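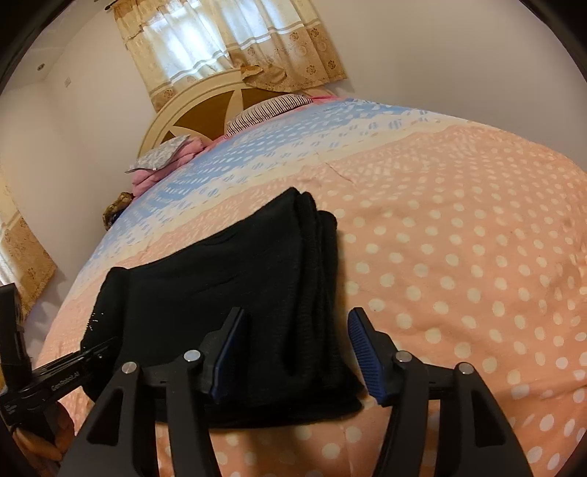 Guest room safety checklist, with comments

Property: Nordin guest house, Fesby
Checked by: Marit Strand
Date of check: 17 Nov 2024
Last full check: September

Mark each line OK, Action or N/A. Write a comment wherever the mark is Action, and anywhere else it would help the next person.

1. Way in and way out

1.1 Room door opens fully and closes by itself.
Action. Closes from wide open but stops short of the latch when let go from halfway. Closer needs adjusting. Same comment was made in September.

1.2 Door can be opened from inside without a key.
OK.

1.3 Fire notice on the back of the door, readable, correct route shown.
Action. The notice still sends guests down the back stairs to the old yard gate. The gate has been moved to the lane side. New notice to be printed in English and Norwegian.

1.4 Corridor and stairs clear.
OK. Linen trolley was by the fire door when I arrived and I moved it. It belongs in the cupboard under the stairs.

2. Smoke and carbon monoxide alarms

2.1 Smoke alarm sounds when tested.
OK.

2.2 Alarm within its replacement date.
OK, but it runs out next year. Put it on the spring order.

2.3 Carbon monoxide alarm fitted where there is a stove or boiler.
N/A in the bedroom. The one by the boiler was tested and is OK.

3. Electrics

3.1 Sockets and switches firm on the wall, no cracks or scorch marks.
Action. Socket behind the bedside table is loose. Taped over and the table pushed back until the electrician has been.

3.2 Lamp leads sound, not under rugs or the bed legs.
OK.

3.3 No adaptors plugged into other adaptors.
OK. One adaptor found in the drawer, probably left by a guest. Removed.

3.4 Heater fixed, working, nothing within 300 mm of the front.
Action. Heater works. The curtain hangs too close to it when drawn. Shorten the curtain or fit a tie-back. I would shorten it, as guests don't use tie-backs.

4. Bed and bedding

4.1 Frame stable, bolts tight, no sharp edges.
OK. Two bolts at the foot end took a quarter turn each.

4.2 Slats whole and seated.
OK.

4.3 Mattress clean on both sides, no sign of bed bugs in the seams.
OK. Seams checked with a torch. Turn the mattress at the next change.

4.4 Bedspread clear of the heater and not trailing on the floor by the door.
OK.

4.5 Fire label present on mattress.
OK. Label is on the wall side, so pull the bed out before you decide it is missing.

5. Windows

5.1 Opens and shuts properly, catch works.
OK. Stiff in damp weather.

5.2 Restrictor fitted and holding.
Action. One screw missing from the restrictor. Window kept shut and key taken down to the office. Not to be let to families until this is done.

5.3 Blind cord secured out of a child's reach.
OK. Cleat fitted after the last check.

6. Floor and furniture

6.1 No trip edges.
OK. The strip at the threshold has been glued down again and is holding.

6.2 Wardrobe and chest fixed to the wall.
Wardrobe OK. Chest: Action. Bracket is there but has never been screwed into the chest itself.

7. Washbasin

7.1 Hot water not above the set limit at the tap.
OK. Measured after running for 3 minutes.

7.2 Unused taps flushed.
OK. Room was empty of guests for part of the month, so taps were run each week. See the sheet in the office.

Actions, in order

Window restrictor: before the next booking.
Loose socket: electrician from Famedel, job number 609.
Chest bracket: this week.
Door closer: this week. If it can't be adjusted, replace it.
Fire notice: when the new floor plan comes back from the printer.
Curtain: take down at the next change and shorten.

Recheck the action lines only, by the 26th.

Signed: M. Strand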